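2019-09-12

Second go at the skill sequencer today, with the new recovery logic merged in. I'm writing this up before I forget which branch did what, as last time I left it till the next morning and had to work it all out again from the log stamps (never again!). Code is on the sadside-recovery branch, perception is whatever Larnex was at last night, gripper config unchanged. Wrist camera on the way into the socket area, wrist camera on a beige part, then the fixed camera over the case: 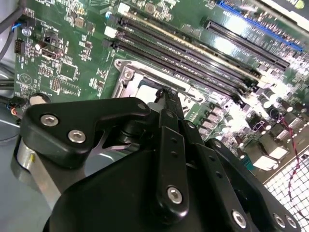
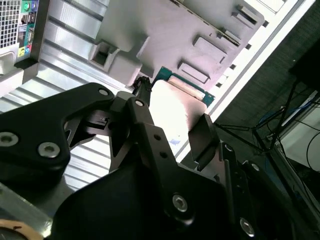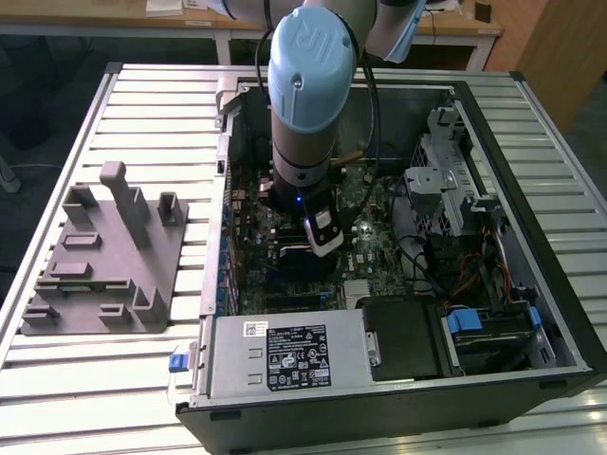
Joon-young Kwon reckons I'm putting the effort in at the wrong end. The planner is fine, was the gist of it, and if the wrist pose estimate were any good there would be nothing to recover from, so why not fix that first and leave the state machine alone? We went back and forth over lunch. I do half agree. But I also think we'll never get an estimate good enough to go without, not inside a metal case with glare coming off every other surface, so I'd sooner have both.

Right, the details.

Structure as it stands: Kumell (the sequencer) holds a list of skills, each skill has a precondition check, a motion part and a postcondition check. Until this week, a failed postcondition just stopped everything and waited for one of us to press the button. Now it asks the skill for a recovery, and the skill can either say "back off and look again", "back off and go home" or "stop, I don't like it". Which is three strings in an enum, nothing clever, but the plumbing took ages because the force controller didn't want to give up the arm while it still thought it was in contact. I've put in a proper handover: controller zeroes its target, waits for the measured force to drop below threshold, then releases the lock. If it doesn't drop it goes straight to "stop".

I ran 71 attempts through the sequencer with the logging turned up. First batch was rubbish. The retry kept going back to the same wrong pose, over and over, and I sat there muttering at it for a good while before I spotted that the "look again" step was reading the cached estimate. The cache is keyed on skill name. Same skill, same key, same answer! So it backed off nicely, looked at nothing, and went in again exactly where it had been. I've changed the key to skill name plus attempt number, which is ugly but works. Edem Tetteh suggested the cache shouldn't live in the sequencer at all and I think that's right, but I'm not moving it this side of the demo.

Perception. Two separate moans.

One, bright patches. The segmentation is happy on the green of the board and pretty hopeless anywhere the light bounces straight back. Bare metal gives it trouble, and so do the memory slots, where the shine towards one end makes the slot look shorter than it is and drags the fitted line round by a degree or two. I tried dropping the exposure on the wrist camera and that cured the slots but lost us the dark chips altogether. Exposure bracketing would be the proper fix (take a pair, merge, carry on) and the arm has to pause before contact in any case, so we can afford the time. On the list.

Two, the gripper mask. We blank out the fingers with a fixed mask so the detector doesn't find our own screws and call them parts of the board. The mask was drawn back in May with the fingers at one opening. Close them and the real finger pokes out past the mask, open them and we throw away good pixels right where we want them, at the tips. I've got a quick version that draws the mask from the joint value using the finger model, and it runs fast enough, 5 ms a frame. There's a lag between the joint reading and the image, so it smears if the fingers are moving, but we only look when they're still.

Planner. Dewan is still treating the case as one box with a lid off, so it comes down the middle and won't go anywhere near the drive cage or the power supply. Safe, yes, but it means the wrist ends up in a daft orientation for anything near the walls and then the cable gets tight. I swapped the single box for separate walls plus a lump for the cage, and planning time went up to 158 ms for the worst query, which I can live with. What I can't live with is that the lump is hand measured. If anybody nudges the tower on the slats, all of it is wrong. We want to register the case from the fixed camera at the start of each run – corners of the frame would do – and hang every collision shape off that. Same goes for the grey fixture plate, which is sitting at a hard-coded offset in the config with a comment next to it saying "temporary". My comment, I'm afraid.

One odd thing I haven't got to the bottom of. Twice in the run the sequencer reported a recovery as successful when the motion had never been sent. The log has the request, then the result, and no trajectory between them. I think it's the postcondition being evaluated against the old force reading, which was already under threshold, so it passes straight off. If so the fix is to insist on a reading stamped later than the request. Haven't tried it. Edem, if you're reading this and feel like a poke around, it's attempts 2 and 5 in the last log, and you'll want the verbose file as the ordinary one leaves out the lock messages.

Left to do, more or less in this order:

Time stamp check on postconditions
Joint-driven mask merged, old mask file deleted
Exposure pair on the wrist camera
Case registration from the fixed camera
Cache out of Kumell (after the demo!)

Joon-young is taking the pose estimate and wants all the wrist frames from before each contact, so I've switched the recorder to keep them by default. That will fill the disk quicker than we're used to, so please clear your own old runs off it before starting a long one.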